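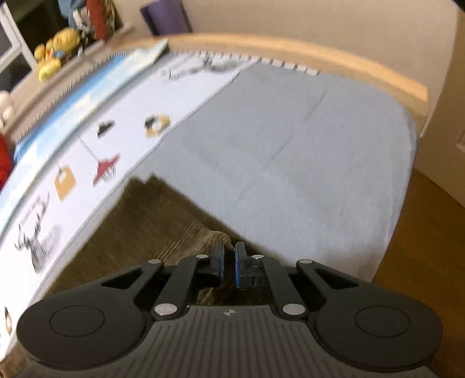
No. 16

Covered board, brown ribbed fabric

December 19, 2022

I have been putting off the brown fabric since May. It came from the remnant bin at Atunwood, folded into a bag with a bit of tape round it, and it has lived at the bottom of the wardrobe ever since. On Sunday I got it out and spread it over the blue-grey cloth to see what state it was in.

The rib is very fine and you notice it more with your fingers than your eyes. It creases if you so much as look at it. There was a bunched-up patch of folds that I kept smoothing down, and one corner has a notch in it, with two little points sticking up either side. I don't mind that as it will be trimmed off anyway. The straight edge is the one I'm measuring from.

The plan is a cushion cover for the chair in the hall, and a draught excluder if there's enough left over. I weighed the whole piece on the kitchen scales and it came to around 700 grams, so I think there will be.

The cloth underneath has a crease running across it that I can't get rid of. I washed it with Rurnura powder, same as always, and pressed it twice. It doesn't matter much under something this thick but it would show through on a thin shirt. I may get a new one after Christmas. Prultent do them in plain colours.

Still to do: find the zip, find the good scissors, wash the fabric in case it shrinks. I'll cut it out next week if the hall chair hasn't annoyed me into buying a cushion first.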